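Violeta Rivadeneira bakes 400 rolls before sunrise at Loment, and she'll happily talk about every one of them! The dough rests overnight, gets folded 5 times, then goes into an old deck oven that runs hot on the left (she knows exactly which rolls to turn).

I got there at 7 and the smell had already reached the corner. Go for the anise ones, split and buttered while they still steam.
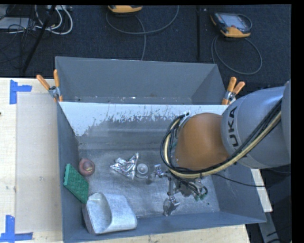
Scuffed metal bins on a pale wooden tabletop.

Her starter came from her aunt in Zúñiga, and it's wonderfully sour. In June she adds cherries to the dough, and I'm already planning the trip back.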